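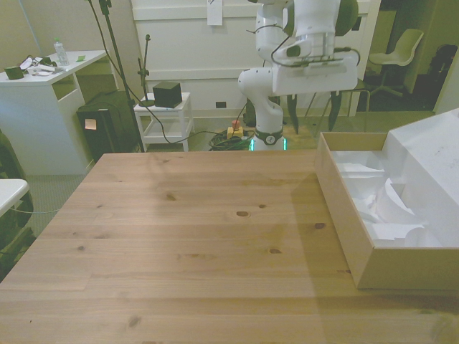
**Zellthorpe Parish Sound Archive: progress to the end of July**

We have now digitised 93 of the 336 cassettes left to us, which puts us behind the plan and ahead of what anyone in Zellthorpe expected. The plan assumed that a tape labelled "Mrs Schwaiger, dairy, side A" would contain Mrs Schwaiger on the subject of the dairy. It contains half an hour of brass band and a man looking for his glasses.

Spending is on track. The second-hand tape deck from Daller cost less than budgeted and has been repaired once, so the saving has gone back to Daller. The tapes themselves have moved out of the vestry, where the damp was getting at them, and into the upstairs room at Pevside. The heating there has two settings, off and August.

Listening sessions began in May. The first drew six people, four of whom disagreed about whose voice it was. We've written down all four names in the catalogue with question marks, and the catalogue is now mostly question marks.

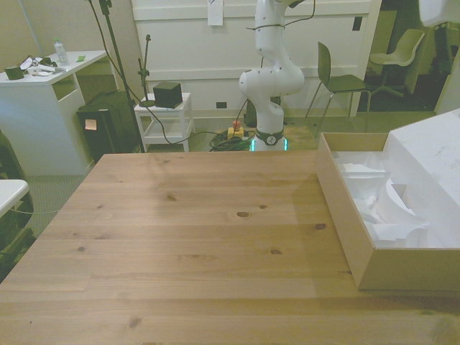 Idris Ifans would like it noted that the voice is plainly his uncle's, and that he said so in May, and again in June, and would be glad to see the other three names struck out. We have noted it.

Still to do before the next payment:

- permission letters, with up to 30 families still to trace
- a proper index for the flood recordings
- a decision on the brass band, which turns up on far more tapes than it was invited to

We would also like to move the cost of the printed booklet into next year. There is no booklet yet, but the cover has been argued over at length.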